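3.2 원격 조작을 통한 시연 수집

시연 데이터는 모두 시뮬레이션 주방에서 원격 조작으로 수집하였다. 조작자는 6자유도 입력 장치를 한 손으로 잡고 말단 장치의 목표 자세를 증분 방식으로 지정하며, 그리퍼의 개폐는 장치 측면의 버튼으로 명령한다. 입력은 20 Hz로 표본화한 뒤 저역 통과 필터를 거쳐 역기구학 모듈에 전달된다. 필터의 차단 주파수는 예비 실험에서 조작자별로 조정하였으나, 본 수집에서는 모든 조작자에게 같은 값을 적용하였다. 조작자별 설정을 허용하면 조작은 편해지지만 궤적의 시간 특성이 사람마다 달라져 모방 학습 단계에서 별도의 정규화가 필요했다.

수집 환경은 사내 시뮬레이터 Nekura 위에 구현하였고, 조작 인터페이스와 기록 모듈로는 Certon을 사용하였다. 두 시스템은 동일한 시뮬레이션 시각을 공유하며, 관절 상태, 말단 자세, 그리퍼 명령, 카메라 영상이 하나의 에피소드 파일에 저장된다. 물체의 초기 배치는 에피소드마다 새로 표본화한다. 조리대 위에는 조작 대상 외에도 조리 도구, 음식, 병, 소형 가전을 함께 놓아 대상의 일부가 다른 물체에 가려지는 경우가 생기도록 하였다. 그림 4는 초기 배치의 한 예이다.

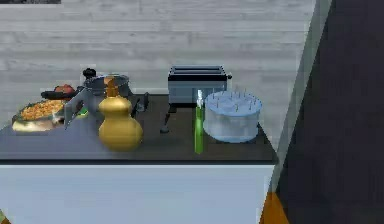

그림 4. 시뮬레이션 주방 조리대의 초기 배치. 왼쪽에 음식과 조리 도구가, 오른쪽에 녹색 병과 하늘색 케이크가 놓여 있다.

조작자는 모두 5명이며, 이 가운데 2명은 원격 조작 경험이 없었다. 각 조작자는 본 수집에 앞서 연습 과제를 수행하였고, 연습 중의 기록은 학습에 쓰지 않았다. 과제는 물체 집기, 옮기기, 밀기, 세우기를 조합한 11종으로 구성하였다. 과제 지시는 화면 하단에 한 문장으로 표시된다. 조작자에게 파지 위치나 접근 방향은 지정하지 않았으며, 지시를 만족하는 한 어떤 순서로 수행해도 무방하다고 안내하였다. 이 방침 때문에 같은 과제에서도 접근 경로가 여러 갈래로 나뉘었고, 4절에서 비교하는 단봉 정책은 이러한 과제에서 성능이 낮았다.

이렇게 수집한 에피소드는 928개이다. 성공 여부는 시뮬레이터의 물체 상태로 자동 판정하였고, 판정 조건을 만족하지 못한 에피소드와 도중에 통신이 끊긴 에피소드를 제외하였다. 성공으로 판정되었더라도 말단 장치가 조리대와 강하게 충돌한 구간이 있으면 해당 에피소드를 따로 표시하고 Hadi Chamoun이 재생 화면을 보며 포함 여부를 결정하였다. 충돌 직후의 복구 동작은 정책이 오류 상태에서 벗어나는 데 도움이 될 수 있으므로, 복구가 자연스럽게 이어진 경우에는 삭제하지 않았다.

3.3 직접 교시와의 비교

원격 조작의 특성을 살펴보기 위해 실제 로봇에서 직접 교시 시연도 별도로 수집하였다. 직접 교시에서는 중력 보상 모드의 로봇 팔을 조작자가 손으로 잡고 움직이며, 관절 궤적을 기록한 다음 같은 궤적을 로봇이 단독으로 재생할 때의 영상을 저장한다. 재생 단계를 두면 조작자의 손이 영상에 남지 않으나, 물체를 매번 원래 위치로 되돌려야 하므로 수집 시간이 늘어난다. 이 방식으로 얻은 시연은 356개이다.

두 방식의 차이는 접촉이 많은 구간에서 두드러졌다. 직접 교시에서는 조작자가 반력을 손으로 느끼므로 밀기와 세우기 동작의 속도 변화가 완만하였다. 원격 조작에서는 접촉 직전에 멈추었다가 짧은 보정을 반복하는 형태가 자주 관찰되었다. 이러한 정지 구간을 그대로 학습하면 정책이 접촉 전 자세에 머무르는 문제가 있어, 말단 속도가 임계값 이하인 상태가 일정 시간 이상 지속되면 해당 구간을 솎아 내었다. 단, 그리퍼가 열리거나 닫히는 시점의 전후 구간은 속도와 관계없이 보존하였다.

두 방식은 수집 환경이 서로 다르므로 여기서의 비교는 궤적 형태에 한정한다. 정책 학습에는 원격 조작 시연만 사용하였으며, 직접 교시 시연은 임계값을 정할 때 기준 속도 분포를 얻는 용도로 사용하였다. 임계값에 따른 성공률 변화는 4.3절에서 다룬다.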